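Heavy Iron Talk > Wheel loaders and dozers > Used Tanwood 770 loader, what should I check?

tierney_b
Looking at a used Tanwood 770 wheel loader for a small gravel yard. The hour meter reads 1,202, which seems low to me for the shape the bucket is in. Seller is a dealer called Lavetent, two counties over. It has a quick coupler and one set of forks. What should I look at before I put money down? I haven't owned a Tanwood before, only rented.
Brendan

ephelan
Start with the articulation pins. Park it on level ground, have somebody rock the steering and put your hand near the center joint (engine off when you go in there, obviously). Any clunk you can feel means bushings. Bushings on the 770 are not hard, but you need a press and two days.

Second thing is the transmission oil. Pull the dipstick cold and smell it. If it smells burnt, go home.

nualanicg
I would not walk away over the oil smell. Ours smelled bad when we bought it and it was just old oil. We changed the oil and both filters and the machine has run 551 hours since with no slipping. Get a sample tested before you decide. It's cheap.

ephelan
You got lucky. A burnt smell is clutch material until somebody proves otherwise.

nualanicg
That's what the sample is for.

L_Phelan
Eoin is my brother and he says that about every transmission. I'm with Nuala, test it. I'd worry more about the meter. They get swapped on these. Look at the pedal rubber and the seat base and see if they match 1,202 hours.

K.Ayala
Ask for the service book too. Lavetent sold us a compactor and the paperwork was complete, so they should have it. Took three phone calls but it came.
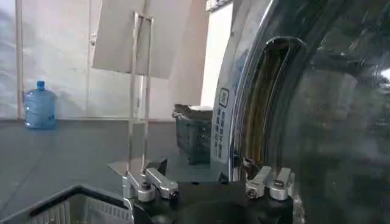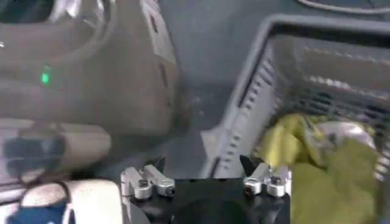
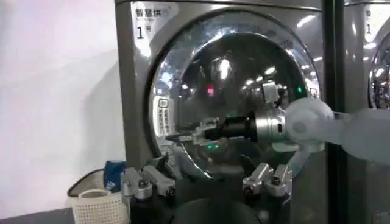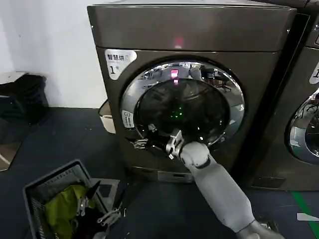
Front loaders, the other kind

tierney_b
Thanks all. I called Lavetent at lunch. They say the meter is original and they have the book from the second owner on, nothing from the first. Pedal rubber is worn smooth on the brake side. I'm going up there again with a sample bottle.

ephelan
Smooth pedal at 1,202 hours is a lot of braking. Offer less or leave it.

L_Phelan
Depends on the job. If it spent its life loading trucks in a tight yard, the brake pedal will be the first thing to go. Look at the tires. If the fronts are chewed and the rears are fine, that fits yard work.

nualanicg
Also check if the coupler is the factory one or a Worus. The Worus works fine, but the pins are a different size and you will pay more for a bucket later.

tierney_b
It's a Worus. Didn't know that about the pins. Is there an adapter?

nualanicg
There is, but it pushes the bucket forward and you lose some lift. I'd just buy buckets to fit.

ephelan
Or buy a different loader.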